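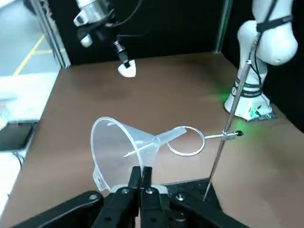 Collecting demos for the funnel task

July 9, 2019

We have 274 usable demonstrations of the funnel task now. The target is 800, so there is a way to go. I'm writing down how the collecting is done before I forget why we chose what we chose.

The task is short. A plastic funnel starts on its side at the ring of a retort stand, and the arm has to get it upright and seated in the ring. A person does this in two moves. For the arm it is mostly a question of where to take hold. Grab the rim and the cone swings. Grab too close to the stem and the fingers hit the ring.

Pichit Yimyam and I take turns driving. One of us teleoperates, the other resets the stand and marks each run as keep or drop. We swap after 3 batches, before the driver gets sloppy. A tired driver makes small corrections all the time, and the policy learns those too.

Things we settled on:

The funnel gets a different starting angle every run. In January we left it in nearly the same place each time, and the model we trained on that data was useless as soon as the stand moved.

We keep runs with a missed first grasp if the driver recovers. Tassanee Nuchit argued for this and I was against it. Her version trained better, so I dropped my objection.

We throw out any run with a long pause in it. The model copies pauses.

The wrist camera matters more than I expected. The fingers hide part of the ring from the overhead view just when you need to see it, and from the wrist you can still line up the stem. Both streams get saved, along with joint positions and the gripper opening.

Labels are still a mess. Chanida Khamphan wrote a script that renames the old folders, and I have to run it on the January data before anything gets merged. After that we pick up again at run 275.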